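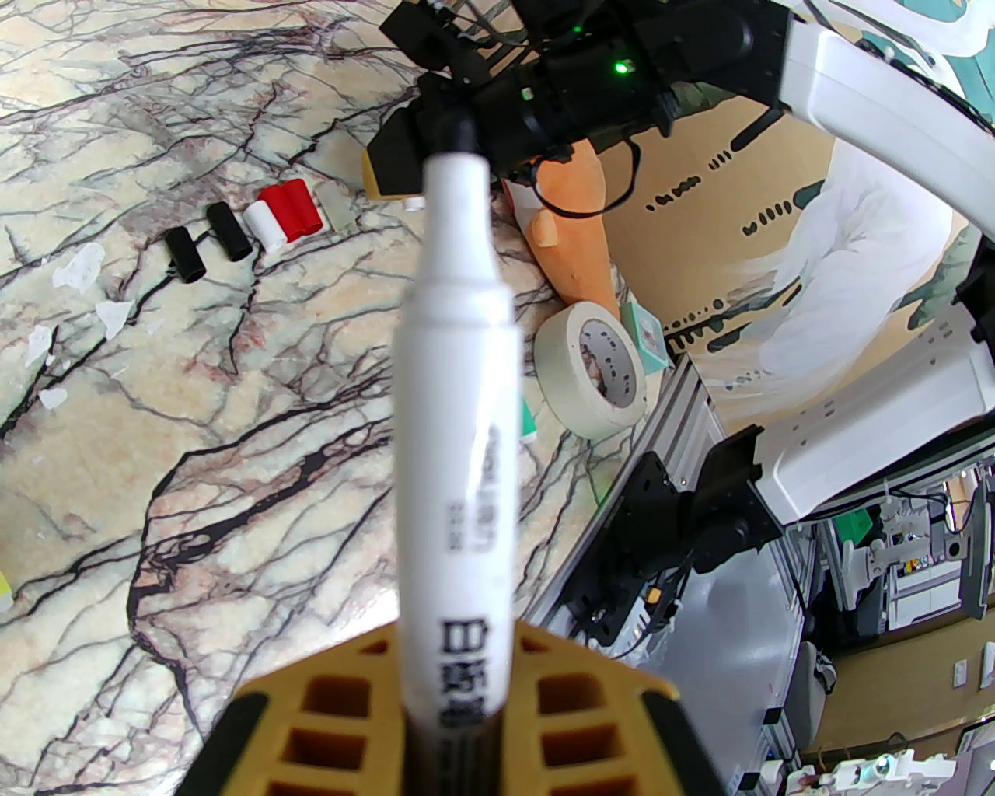

How do you get marker ink off a marble-patterned tabletop without dulling the finish?
Start with the gentlest thing in the house, a soft damp cloth with a drop of dish soap, and only move up to rubbing alcohol if the mark is still there when the surface has dried.

Posted in July by the Skellar household desk
Print this page | E-mail this page

I have cleaned a good many marker lines off a good many tables over the years, and I can tell you that the first thing to do is slow down. It is so tempting to grab the scrub sponge from the kitchen sink and go at it! Please don't. A shiny tabletop will forgive a little ink much sooner than it will forgive scratches, and a busy pattern with lots of dark veins only hides those scratches until the evening light comes in low across the room.

Find out what you're cleaning

Real marble and a printed marble pattern want different treatment. Have a look at the underside or the edge of the table. If the pattern stops short, or you can see a seam where a sheet has been stuck down, you have a printed top. Real stone feels cold under your palm and the veins usually carry on over the edge. Either way, keep vinegar and lemon juice well away until you're certain, as they eat into real marble and leave a dull patch that no amount of wiping will bring back. (I did this to a windowsill once and I still put a plant on it.)

Clear the table

Pick up the paper scraps, the pens and any little odds and ends. Put the caps back on the markers and listen for the click. Small cylinders love to roll, so drop them in a bowl or a jar lid while you work.

Clean the mark

Mix a small drop of dish soap into 2 cups of warm water. Wring the cloth out well, lay it over the mark and leave it there for 4 minutes, then wipe gently in one direction. Dry the spot with a clean towel and look again. Whiteboard ink will very often be gone by now.

If it's a permanent marker, put a little rubbing alcohol on a cotton ball and try it first somewhere out of sight – under the overhang is good. Wait 10 minutes. If the finish hasn't gone cloudy or sticky, dab at the mark, turning the cotton to a clean side each time so you aren't just moving the ink around. Open a window, and keep the alcohol away from the stove. Wipe with plain water afterward and dry it well.

My own tabletop came from Padetti, a printed one, and it has stood up to this treatment more times than I'd like to admit. A sealed stone top may want a fresh coat of sealer on the spot once you've finished.

Next time, slide a few sheets of scrap paper under whatever you're labeling. Two layers are better than one, as some markers go straight through the first.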